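Omier Hall walk-through: safety checklist for the open meeting on the youth curfew, with my comments
Done on foot, 9 June 2025, start to finish in one go

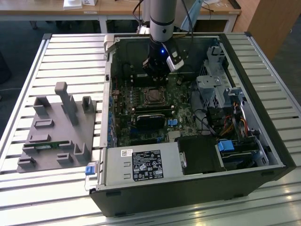

When should a hall be checked before a big public meeting?
Do it a few days ahead, at the same hour the meeting will start, and then go around the exits once more right before the doors open. The first visit leaves time to get things fixed. The second one catches whatever somebody parked, stacked or locked in between.

I used the city's standard assembly sheet and added my own lines, mostly from things that went wrong at the May meeting. If you were at that one you know it got loud. People in Flornness have strong feelings about the curfew (me too, and I'm against it, so you can weigh my comments however you like), but a lot of the bad temper that night came from being hot, squashed and unable to hear. Teenagers got left out on the sidewalk while grown-ups filled the seats, and then they got blamed for hanging around on the sidewalk! So some of the lines below are about how we treat people, and I've left them on the sheet next to the fire extinguishers.

Marks: OK, FIX, or ASK.

OUTSIDE AND APPROACH

Front steps, treads and edges: FIX
The hall went up in 1909 and the steps look it. Third step from the bottom has a chunk gone on the left side, right where you'd put your foot if you were holding the rail. Tape it bright yellow for the meeting and get it patched properly after.

Handrails: OK
I hung my weight off both of them. Solid.

Ramp on the Lyimo Street side: OK
Clear all the way up, no bins in it this time. The sign pointing to it is still behind the tree, though. I'm putting that down as a FIX all on its own, because in May a woman with a walker got all the way to the front steps before anyone told her there was a ramp.

Ramp sign visible from the sidewalk: FIX
See above. A sandwich board would do.

Outdoor lights, front and side: FIX
Front one's good. The side light over the ramp flickers and goes off for a while, then comes back when it feels like it. I stood there a bit like a fool, waving at it in case it was a motion sensor. I don't think it is.

Space for people waiting in line: ASK
The line should run along the Lyimo Street wall so it stays out of the way of the bus stop. I'd like the city to say so in writing, so that kids standing in a line we told them to stand in don't get moved along for loitering.

Fire lane clear and marked: OK
Paint is fresh. Two cars were near it and neither was in it.

DOORS AND EXITS

Main doors open outward, full width: OK
Both leaves. The right one needs a shove. Somebody has been holding it back with a folded program, so please bring a real doorstop you can kick away fast.

Rear exit to the alley: FIX
This one bothers me the most. The push bar works fine, but there was a chain hanging off the handle with an open padlock on it. Open is good, sure, but why is it there at all? The chain needs to leave the building before the meeting. Don't put it on a hook by the door. Take it away.

Side exit by the stage: OK
Opens easily, no lock, leads straight out to the ramp landing. More people should know about it. It will get a mention in the opening remarks if I have to stand up and do it myself.

Exit signs lit: FIX
The one over the rear exit is dark. The others glow nicely.

Emergency lights, test button: OK
Pressed them all. They came on and stayed on while I counted to a slow 59 (I lost patience before sixty).

Door alarm on the side exit: ASK
It's a Stomau unit and the little cover is missing its screw. I got a chirp out of it when I pressed test. Could be the battery. I didn't want to poke around in it.

ROOM CAPACITY AND SEATING

Capacity sign posted where people can read it: FIX
It says 500 and it's hung inside the coat room, where nobody goes in June. Move it to the lobby.

Someone at the door with a clicker: ASK
Last time the count was a guess, and a guess is how you end up with folks sitting in the aisles. I want one person clicking in and one clicking out. When it's full it's full, and that goes for council members' friends as well.

Aisles wide enough for a wheelchair: OK, with a grumble
The center aisle is plenty wide. The side ones are fine on paper, but only if the end chairs stay put, and they never do. Clip the end chairs together.

Wheelchair spaces in more than one spot: FIX
Right now they're all in the back row, which is a pretty rotten seat for a three-hour argument. Pull a couple of chairs from the front row on the ramp side and a couple from the middle.

Seats held for under-18s: ASK
My own addition. The whole meeting is about them. I'd hold the first two rows on the left until ten minutes after the start, and then let anybody have what's left over. I know some neighbors think that's giving in to the loud ones. I've sat through a lot of these meetings and the loudest people are usually my age.

Balcony: closed
Leave it closed. The railing up there is low, lower than my hip, and I'm not tall. Rope across the stairs and a sign that says why.

FIRE

Extinguishers present, tagged, in date: OK
Lobby, stage and kitchen, all tagged, all with the needle in the green.

Extinguisher in the lobby not blocked: FIX
There's a rack of leaflets in front of it. Slide the rack over to the other wall and it's done. I'd have moved it myself but it's screwed to something.

Alarm pull stations visible: OK
Repainted since last year, and a much better red.

Kitchen shut off: OK
Gas valve is closed. We're serving water and cookies, so it can stay that way.

Extension cords: FIX
One runs from the stage across the side aisle with no cover on it. A rubber cord cover is cheap. A broken wrist is not, and the argument we'd have over who pays for it would be longer than the meeting.

AIR, HEAT AND WATER

Windows open: FIX
Half of them are painted shut on the alley side. The ones facing Lyimo Street open if you push at the bottom corners with both hands.

Fans: OK
Noisy on high. Run them on high until the speaking starts, then drop them down.

Drinking water within reach of the seats: ASK
In May the one jug was on the stage, for the panel. Put tables at the back and by the side exit and fill them up. I can bring cups.

Restrooms open and clean: OK
Changing table in both. Second stall in the women's has a latch that sticks, so lift the door a little as you turn it.

SOUND

Microphone for the audience: FIX
There was one on a stand and it squealed if you got near the left speaker. Ask for two, one in each side aisle, so we don't get a single long line up the middle with everyone stewing in it.

Speakers tied down: OK
Straps are tight.

Can you hear from the last row: ASK
I was on my own and could only shout at myself. Needs a second person for a proper test.

PEOPLE AND CONDUCT

First aid kit: FIX
Plenty of bandages, no gloves, no cold packs.

Quiet room for anyone who needs a break: OK
The small office off the lobby has two chairs and a door that shuts. Label it and leave the light on.

Plan for when it gets heated: ASK
I'd like to see one written down before the night. Mine would be: the chair calls a five-minute break, the doors open, the fans go up, and people get a drink. Officers, if there are any, stay in the lobby unless they're called. In May they lined the back wall for the whole evening, and a fair number of kids took one look and left. Maybe that made some people feel safer. It didn't make me feel safer, and it certainly didn't help anyone hear what a sixteen-year-old thinks of a nine o'clock curfew.

Bag searches: ASK
If they're doing them, they do everybody's. Mine first is fine.

Getting home: ASK
The last bus on Lyimo Street leaves before the posted end time. Either finish earlier or read out the bus time from the stage at the halfway point. And would somebody please check that young people walking home from a meeting about the curfew won't be stopped for being out after it?

FIXES NEEDED BEFORE THE DOORS OPEN

Chain off the rear exit
Exit sign bulb at the rear
Side light over the ramp
Tape on the third step
Ramp sign
Cord cover
Leaflet rack
Capacity sign moved to the lobby
Wheelchair spaces
Second audience microphone
First aid kit topped up

The painted windows can wait if the fans hold out. I'll go around the exits again right before opening, starting at the alley.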